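Tirgate Modeling Guide: Frequently Asked Questions

Last updated Apr 23, 2019

These are the questions that come up most often from teams moving their state models and class models into Tirgate. If yours is missing, send it to the documentation group and it may end up on this page.

Do I need a state machine for every class?

No. Most classes in a typical system don't have interesting states. Draw a state machine when the same message gets a different response depending on what happened to the object earlier. An Order that can be open, held, shipped or closed is a good candidate. An Address is not. In the Clutow billing model there were 49 classes and only a handful of them got a state diagram.

What is the difference between a state and an attribute value?

Every state can be stored as an attribute value, but few attribute values are worth calling states. Ask whether the set of allowed operations changes. If an account balance goes from 1,000 to 3,000, the account accepts the same operations as before. If the account is frozen, withdrawals are refused, so Frozen is a state.

How should I name states?

Use an adjective or a participle: Idle, Suspended, Awaiting Payment. Avoid verbs in the imperative, which read like operations. Names have to be unique within the enclosing region. Tirgate will warn you about duplicates but will still save the file.
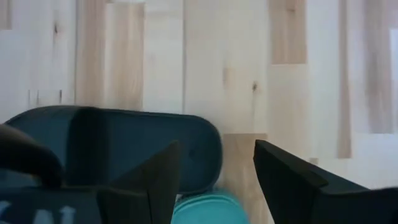 Names for events follow a different rule. An event is something that has already occurred by the time the object hears of it, so write "payment received" and leave "receive payment" for the operation that handles it.

When should I use a composite state?

When several states share the same outgoing transition. If Open, Held and Packed can all be canceled, put them inside one composite state called Active and draw a single transition from its border. Don't nest more than two levels deep - the diagrams get hard to print and harder to review.

Are guards evaluated before or after the exit action?

Before. The guard is checked first, and if it is false the transition does not fire and no exit action runs. Guards should have no side effects. The Tirgate checker can't detect side effects, so this has to be caught in review.

Can I import diagrams from Reddy?

Yes, from Reddy files saved in the exchange format. Layout is kept. Notes attached to transitions are moved to the nearest state, and you will have to reattach them by hand. History states come through as plain pseudostates - check each one after the import.

Why does the checker report error 26 on my initial state?

An initial pseudostate may have only one outgoing transition, and that transition can't carry a trigger or a guard. If you need a conditional start, go from the initial pseudostate to a choice and branch from there.

Who maintains the naming rules?

Hervé Poulain edits the rules for all models under the Ballard program. Changes are collected during the release cycle and published together. Models already approved do not need to be renamed unless they are reopened for other work.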